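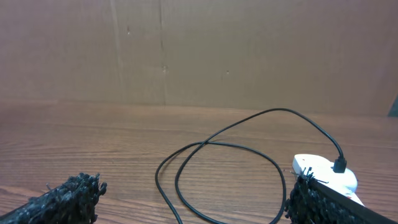 Tabletop between two gripper fingers covered in shaggy black fiber.

The Ralgate trackway: an interview with Yolanda Llorente

The timber trackway at Ralgate was found in August, during the replacement of a farm drain. The digger operator cut through a layer of split oak lying crosswise in peat, stopped, and telephoned the landowner. Viment, the contractor holding the archaeological brief for the drainage scheme, had a team on site the next morning.

Yolanda Llorente directed the excavation. She spoke to Marcelino Cabello during the assessment stage, with the timbers in tanks and the trench already backfilled.

"It is a road," she said. "It was laid by people who needed to get animals across wet ground, and they built it from what was standing at the edge of that ground. The main questions are when it was built, how long it was kept in repair, and where it was going. At present we can say something useful on the second question only."

The exposed length was 60 feet. The planks lie on paired runners of alder, held in place by pegs driven at an angle through notches at the plank ends. Most of the pegs are hazel and still carry bark. Llorente regards the pegs as better evidence than the planks.

"A plank can be reused. You take it off a building, you take it off an older track, and the felling date tells you about the building. A hazel peg with its bark on was cut for the job. If the pegs fall into groups, the groups are repairs."

They do fall into groups. Tool marks on the peg points show 3 blade profiles, one of them with a nick near the heel of the edge that leaves a raised line on every cut. Pegs with the raised line occur only toward the northern end, where a second layer of planking was set over the first after the track had sunk.

"That is one axe," Llorente said. "Possibly one person, but I would not put that in a report."

Depth and drainage

The trackway survived through a combination of depth and poor drainage. It lay 5 feet below the modern surface, under peat that had never been cut for fuel, with a clay layer beneath. The old drain ran above it and did little harm. The new one was specified deeper.

Cabello asked whether the drain should have been designed around the find from the start.

"There was nothing to design around. The desk study gave peat, depth unknown. We asked for boreholes and got them, but at 20 yard spacing. You can pass a trackway between two boreholes without difficulty. I would ask for closer spacing now, and I would expect to be refused on cost."

The line of the drain has since been moved to the west. The remainder of the track, in both directions, stays in the ground. Llorente supports this, with one reservation: the water level has to be watched. Dipwells were installed before backfilling and are read by hand.

"Preservation in place is a maintenance task. If the level drops below the runners for a couple of dry summers, the wood will go, and it will go without any sign at the surface."

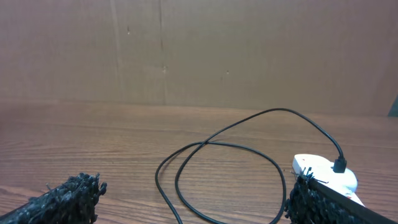

Recording the timbers

Each timber was drawn at full size on film, then photographed and sampled. The drawings were made in a tent beside the trench, under spray, and took longer than the digging. Llorente was asked why the team still draws when a surface model can be produced in minutes.

"We do both. The model is the better record of shape. The drawing is the record of what somebody noticed. If you draw a plank you have to decide whether a line is a split, a saw mark or a root, and you have to decide while the plank is in front of you."

The records are held in Gemo, the database used by Viment for all its waterlogged sites. Her opinion of it was measured. It handles context numbers and sample numbers well. It handles joints badly – a peg that passes through two timbers has to be entered under one of them and cross-referenced to the other by hand – and several of the early entries had to be redone.

Ring samples from the oak have gone to the Zhong laboratory. The planks are mostly radial splits from slow-grown trees, which favors a result, but sapwood is present on few of them. Without sapwood the laboratory can give only a date after which the tree was felled.

"I have been asked for a period many times," Llorente said. "The carpentry would fit later prehistory. It would also fit a good deal else. People split oak the same way for a very long time because oak splits the same way."

Direction of travel

On the question of where the track led, she was more cautious still. The southern end points at a low gravel rise, now pasture. A walkover survey there produced burned flint and nothing that could be dated. The northern end runs toward the river, and the peat thickens in that direction.

Hoof prints were recorded in the silt beside the lower planking, filled with a paler sediment. They are cattle, and they run both ways.

"So stock went out and came back," she said. "Summer grazing is the simplest reading. The beetle remains from the silt should help, and the dung species in particular. Those samples are being sorted now."

No further digging is planned. A probing survey will follow the line north from the trench edge, using thin steel rods on a close grid, once the landowner has taken the second hay cut.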